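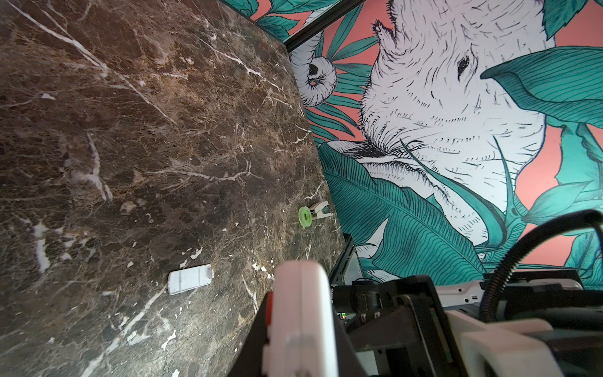 Does a busy wallpaper make a small room feel smaller? Sometimes, but the loss is minor, and a plain white room with nothing to look at can feel just as tight.

I have been hanging wallpaper and living with it for long enough to have an opinion, and mine is that people are too careful. They will spend $4000 on a sofa in a color called oatmeal and then spend the next few years wondering why the room looks like a waiting area. The walls are the largest thing in any room. Leaving them blank is a choice too, and it gets made mostly out of fear of getting tired of something.

The usual advice is one accent wall. I think it is bad advice. One patterned wall next to 3 plain ones looks like the money ran out. In our den on Makori Street I started that way, with a leaf print from a shop called Haltuta, and I disliked it within a month. In June I bought the rest of the rolls and did the whole room. It was calmer afterward. The eye stops at the place where a pattern ends, and with no ending it has no reason to stop.
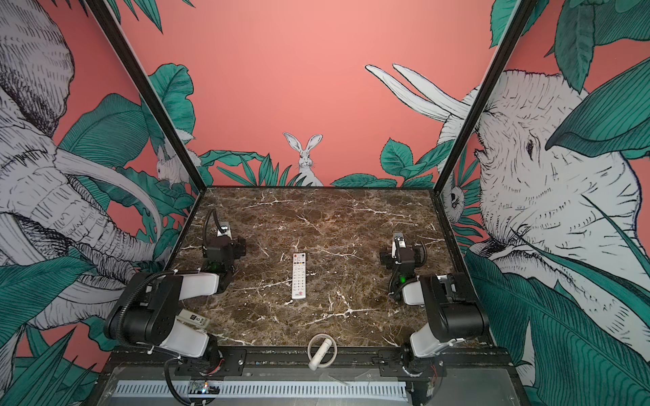
Animal prints are where most people get off the bus. I mean drawings of animals, and I understand the worry, because a bad one looks like a nursery. The difference is in the scale and the line. Small cheerful animals repeated every few inches belong in a child's room. Big ones, sketched in black and white and half hidden in leaves, can go anywhere. An elephant head that takes up most of a wall, with the wrinkles drawn in, reads as a drawing first. Put it on coral pink with green leaves and tuck a rabbit in low down behind the foliage, and you have something a guest will still be finding things in on a second visit. I would put that in a dining room without asking anyone.

Then there is the stone question. Showrooms like to pair a loud wall with a pale, quiet table, and the woman at Bestton tried hard to sell me one. I went with dark brown marble instead. A pale top beside strong pink looks washed out, and a dark one holds its place. The veins do not fight the leaves – they are thin and run at odd angles, and after a week you stop comparing the two.

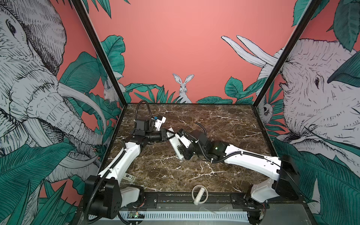
Marble does ask for some care. It marks if you leave lemon juice on it, and it is cold under your arms in the winter. I wipe ours with a damp cloth and a little dish soap and have never bought the special cleaner, although Drarkik makes one that people seem to like. Dark stone shows dust more than light stone does. Anyone who can't stand that should get wood.

Cost is the better argument against all this. Good paper is expensive, and a pattern with a large repeat wastes a lot of it at the corners. I spent $200 more than I had planned on extra rolls, and most of the last one is in the closet. Order a sample first, tape it up, and leave it through a few evenings with the lamps on. Pink changes more under a lamp than any other color I have used.

If you hate it by then, paint the room white. You can always move the sofa.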